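Still awake, 11:40 at night, tea gone cold

I finished the first sleeve! I'm putting that at the top because I want to open this diary in March and find it before anything else. The whole left sleeve of the Remora sweater, cuff to cap, bound off at ten past nine with the radio on and the window open a crack. I held it up against my arm in the hall mirror and then did it again after I'd put the kettle on.

For the record, since I never wrote down the start of this properly: the pattern is Remora, the yarn is Kiss, and I bought both on that soaking wet weekend in Restport when the ferry was canceled and there was nothing to do but walk up and down the one street. The shop is called Bumano and it's half wool and half secondhand crime novels. I went in for a novel. I came out with 8 skeins and a paper pattern with a coffee ring already on it, and I ate crackers for dinner in the guesthouse reading the instructions like they were the novel.

I had no business starting it. Before this I'd made hats, a cowl, and one pair of mittens where both were left hands. Remora is knit in pieces, bottom up, and then there's a yoke that joins everything, and the yoke page has a chart that folds out. I didn't unfold it for the first month. I did the back, which is basically a big rectangle with opinions near the top, and I loved every inch of that back. You sit down, you go across, you turn, you go back. I got through two whole audiobooks and most of a third on it.

The front was harder because of the neck. I ripped the neck out twice. The second time I ripped it at the kitchen table with a flashlight because the bulb had gone, and I remember thinking I should be upset and I wasn't at all. I've got a theory about this. Cooking, if you ruin it, it's ruined, and you've got to eat it or throw it out. With knitting you pull the string and you have your string back. It's a bit wavy, and that's all that's wrong with it. I can't think of another thing I do where the mistakes can be handed back whole like that. 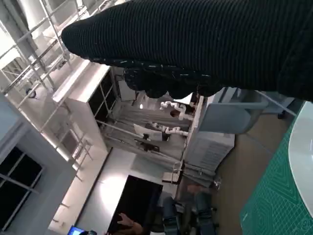

So, the sleeve. The trouble with the sleeve was the increases. You're meant to add a stitch at each side every so many rows, and the pattern gives it in one of those sentences that covers five sizes at once with all the numbers in brackets. I'd been reading the wrong bracket. For 3 evenings I was making a sleeve for somebody a great deal bigger than me, and wondering vaguely why it was turning into a bell. I went through afterward with a yellow highlighter and marked my size on every line of every page, which took as long as a cup of coffee takes. Why didn't I do that in Restport? I had the whole evening! I had crackers!

After the highlighter it went like a dream. I got a rhythm going, one increase before dinner and one after, and by the time I got up near the elbow I could feel where I was in the pattern without looking. That's new. With the hats I always had to look. Tonight I looked up at one point and found I'd done four rows while watching the neighbor's cat try to get onto the shed roof, and they were four good rows.

A thing I want to remember about the Kiss yarn: it splits if you're tired. It is lovely and soft and it has a little spring to it, but if I pick it up after ten at night I'm stabbing right through the strand and leaving little loops everywhere. In the morning it behaves perfectly. I've been getting up early for it, if you can believe that. Six-thirty, robe, coffee, lamp, one or two inches before work. I haven't willingly gotten up at six-thirty since I was a kid with a paper route, and I complained about the paper route.

The other thing is blocking. I've never blocked anything. I've read about it a lot, and I gather you soak the piece, squeeze it out in a towel, pin it flat to the right measurements and leave it alone until it's dry, and it evens out all the wobbles. The back has wobbles. There's a stretch in the middle where I can tell exactly where I had that cold, it's noticeably tighter, as if I'd been clenching. I tried it on a practice square last week. I soaked it in the bathroom sink, pinned it out on the ironing board, and went to bed. By morning it looked like something from a store. I carried it around the apartment for a while. I may have put it in my coat pocket and taken it to work.

So the plan is to block the back and front this coming weekend, while I start the second sleeve. I need more pins. I have 200 of the ordinary dressmaking kind in a tin, but I've read they can rust and leave marks, and I'm not risking that after all this. I also need a place to put a wet sweater back where I won't forget and set a plate on it. The spare bed, probably, with towels under.

Second sleeve. Everybody online says the second sleeve is where sweaters die. There are whole threads about it, people with one sleeve in a bag in the closet for years. I read too many of them last night, and then today, to be on the safe side, I cast on the second one straight after binding off the first. Just the cuff, just four rows, before the tea. It's on the needles now! If I'm already in the middle of it then I can't fail to start it. I feel very clever about this and we'll see how clever I feel in a week.

I did unfold the yoke chart, too. I'd been scared of it, and I spread it out on the floor and got down on my hands and knees and read it row by row from the bottom, the way it says to. It's only two symbols. There's a dot and there's a slash, and a kind of repeat box around them, and once I saw the box I could see that most of the chart is the same little patch over and over. I'd let a folded piece of paper frighten me for a month. I've taped it up inside the pantry door, next to the conversion chart for cups, so I'll see it every time I go for the oatmeal and we can get used to each other.

I keep trying to work out how many stitches are in it so far. I gave up when I got past 1000 on the lower part of the back alone. It's a silly thing to want to know. But every one of them went through my fingers, and I like that it's a number too big to hold in my head and it still happened in ordinary evenings, with the dishes undone and the phone on silent.

Other news, since this is supposed to be a diary and not a sweater log. The radiator in the bedroom is knocking again. Soup for dinner, the lentil one, too much cumin but I ate two bowls. I called the dentist and then hung up when they answered, so I have to call again tomorrow and pretend to be a different person. The maple by the bus stop has gone completely orange in what feels like one night, and it's October, so there's maybe a week or two left before it's all on the sidewalk. I'd like to be wearing the sweater when I walk through those leaves. I won't be. I know I won't be. Thanksgiving, though, I could do Thanksgiving if the second sleeve goes the way the first one did minus the bell.

Things to do tomorrow: dentist, rustproof pins, lightbulb for the kitchen (the good one, not the blue kind), return the library books. Write to Bumano and ask if they've got one more skein from the same dye lot, because I weighed what's left on the kitchen scale and it's going to be close. I could probably squeak through. But I'd rather have an extra ball sitting in the basket than be two rows short of a collar with the shop a ferry ride away - although, now that I write it down, a ferry ride to Restport in November sounds pretty great. I still never got the novel.

Okay, bed. Four more rows first.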